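Well Water Testing at Trirnwood: Your Questions, Answered

We get a lot of calls at the front desk, and many of them start with "I'm sorry, this is probably a silly question." It almost never is! We've gathered up the ones we hear most, and if yours is missing, please do call or stop in.

Do I really need to test my well if the water tastes fine?

Yes, please. Bacteria and nitrate don't have a taste at the levels we usually find them, and plenty of folks who bring us a bottle of lovely, clear, cold water are surprised by the report. We suggest a basic test once a year, and again any time the well has been opened up, repaired or flooded.

What does it cost?

The basic panel (coliform bacteria, nitrate and pH) is $76. Adding lead and arsenic brings in a second bottle and a separate charge, which depends on what else you're ordering, so ask us for the current price sheet. Households in the Ursu Creek district can get $17 off the basic panel with a recent utility bill, and you don't have to fill out anything extra for that.

How do I collect the sample?

Pick a cold water tap that you use often, usually the kitchen. Take off the aerator (the little screen on the end), wipe the spout with the alcohol pad in the kit, and let the cold water run for five full minutes. It feels like forever, we know. Then fill the bottle to the line without touching the inside of the cap or the lip, and close it up right away. Please don't rinse the bottle first! The bit of white powder at the bottom is supposed to be there, and it takes care of any chlorine in the water.
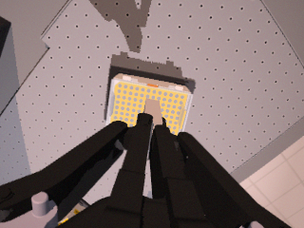
If you're also testing for lead, that bottle is different. It wants the very first water out of the tap in the morning, after nobody in the house has run any for at least six hours. Fill the lead bottle first, then take off the aerator and go on with the rest.

How soon do I have to bring it in?

Bacteria samples need to reach us the same day and be kept cold on the way, so tuck the bottle in a cooler with an ice pack. The lead bottle is much more patient and can wait a few days on the counter. Our Grekport counter opens at 8 in the morning and takes bacteria samples until 2 p.m.

I live out past Flinby. Is there anywhere closer?

There is a drop box in the lobby of the Flinby library, and our driver empties it at noon. Please use it only for morning samples, and write your collection time on the label in pen. Pencil rubs off when the bottles sweat.

When will I hear back?

Bacteria results take two working days and the metals take around 8. August is our busiest month, with all the cottages filling up, so it can run a little longer then.

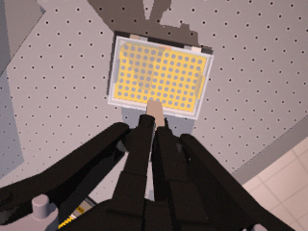 Reports go out by email unless you check the box for paper mail. If we find E. coli, we telephone you the moment we know, so do give us a number you pick up.

My report says "coliform present, E. coli absent." Should I panic?

No, but boil your drinking water for now. It often means surface water or a bug has found its way in through a loose well cap. Have the cap looked at, disinfect the well, and test again a week or so after the chlorine has cleared out.

Can someone go over the report with me?

Gladly. Ask for Darius Ardeleanu, who answers well questions most afternoons and is very patient with people who, like many of us, last thought about chemistry in tenth grade. Have your report number handy when you call. You'll find it in the top right corner, just under the date.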